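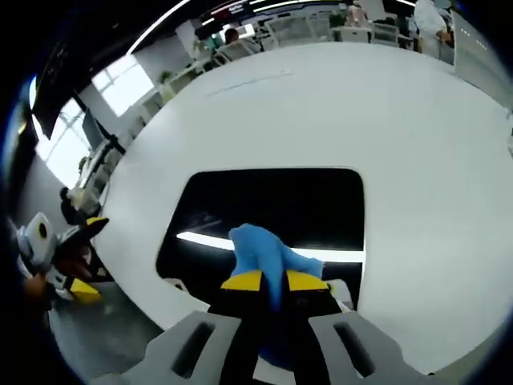

## 6 November 2019, cloths and the white top

Spent most of the day on the white top and I'm writing it up while I still remember which cloth did what, as last time I left it overnight and got two of them mixed up (sorry to whoever tried to follow that page).

The light-blue one is the cloth I keep coming back to. It crumples up small, it's easy to find again on all that white, and it's big enough that you can bunch it up and still have a fold left over. I had the light in the opening switched on the whole time, which I'd recommend to anybody doing this. You see the streaks so much sooner!

### Where we are with the cloths

Three kinds on the bench now:

- **Uibo**, the light-blue ones. Bought as a pack, washed once before use. Soft, a bit grabby on the matte finish when dry, fine when barely damp.
- **Bravska**, the thick gray ones. Lovely to hold, but they shed. I picked fluff off the dark part of the opening twice before lunch and once after.
- The old cut-up T-shirts from the rag bin. Free, and good for the floor. Please don't use them up here any more. One had a seam in it and I could feel it dragging.

I did the same thing with each: fold in quarters, dampen one side, go along the flat part, then the curve, then the rim of the opening last. Turned to a dry side and went over it all again. Then I stood back by the door and looked at it at a low angle, because straight down everything looks clean.

Uibo came out best on the flat and on the curve. Around the rim it was closer than I expected. The Bravska is thick enough to push into the rounded corners without you having to think about it, and the blue one wants a finger behind it or it just slides past. Fluff rules the gray one out for me though. Against black, with a light going, every hair shows.

### The curve

Still the annoying bit. If you wipe across the bend you leave a line where the pressure changes, and it dries like that. Wiping along it is much better — long strokes, same direction, don't stop halfway to answer the door (I did, and I can tell you exactly where).

There's that thin faint gray line across the top. I went at it for ages with the damp side thinking it was a mark from somebody's sleeve. It didn't shift and it didn't get any lighter, so I've stopped. If anyone knows whether it's a join or a scratch or what, write it in the margin here. I don't want to find out by scrubbing through something.

### The opening

Do this one slowly. My order, which I'd like us all to stick to for a while so we can compare:

1. Light on.
2. Dry cloth first, bunched loosely, to lift dust off the rim.
3. Barely damp cloth round the rim. Wring it until you think it's silly, then wring it again.
4. Dry side straight after.
5. Look across the dark part from both ends before deciding it's done.

I'm leaving the strip itself alone. No damp cloth on it at all until I've read up on how it's sealed, and the paperwork from Plalholm is in the other building. A dry corner of the blue cloth is as far as I'm prepared to go.

The dark part throws back reflections of whatever's overhead and I kept mistaking those for smears. Move your head. If the smear moves too, leave it be. I must have polished the same patch four times before that sank in.

### Water and soap

Mixed the Olside soap at 3 ml to 100 ml of water, which is weaker than we used last month. The stronger mix left a film on the matte surface that you could write your name in. With the weak one I couldn't see any film at all by mid-afternoon, and it still took off the greasy patch at the near side where people lean.

Plain water did almost as well on everything except the greasy patch. For the daily wipe I'd go plain, and save the soap for Fridays or for after visitors.

Also tried letting the damp cloth sit on the greasy patch while I went to rinse the bucket. No better than just wiping it. Skip that.

### Stock

Counted the drawer while the kettle was on. 53 of the blue cloths left, counting the ones in the wash. That will see us into December if nobody takes them home for the car (I know, I know, they're very good on the car). The order number for the last lot is 1554, written on the inside of the drawer too, so we can get the same ones again. Ask for the same color. The darker ones in the catalog are a different weave and I'd have to start this whole page over.

Washing: warm, no softener, on their own. Somebody put the gray ones in with the blue and now the blue ones have gray fluff on them. I've put a strip of tape down the middle of the basket, blue to the left, gray to the right.

### Still to do

- Try the blue cloth folded in eighths for the rim corners. Might give me the thickness I liked in the Bravska.
- Look up the strip in the Plalholm papers.
- Check the top again first thing tomorrow in daylight, before anyone leans on it.
- See if the greasy patch comes back in the same spot. If it does, maybe we move the coat hooks.
- Bag up the Bravska ones for the tool bench. They're good cloths, just in the wrong place, and the vise isn't going to mind some fluff.

Left two clean blue ones folded on the windowsill for the morning, and the bucket is upside down by the sink to dry.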